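ORNMONT - The Lutby community kitchen will switch its hand-washing station to refillable pump bottles in May, after a trial that covered 338 place settings. Steel plates stay in service. The new soap comes from Datov in bulk drums and is decanted on site, replacing 74 single-use bottles a month.

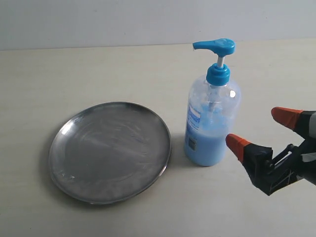
A reader in Shokri writes that pump soap leaves a film on steel unless plates are rinsed twice, and asks whether the trial checked for it. The kitchen said film was logged at each wash - the results will be posted by the sinks before the changeover.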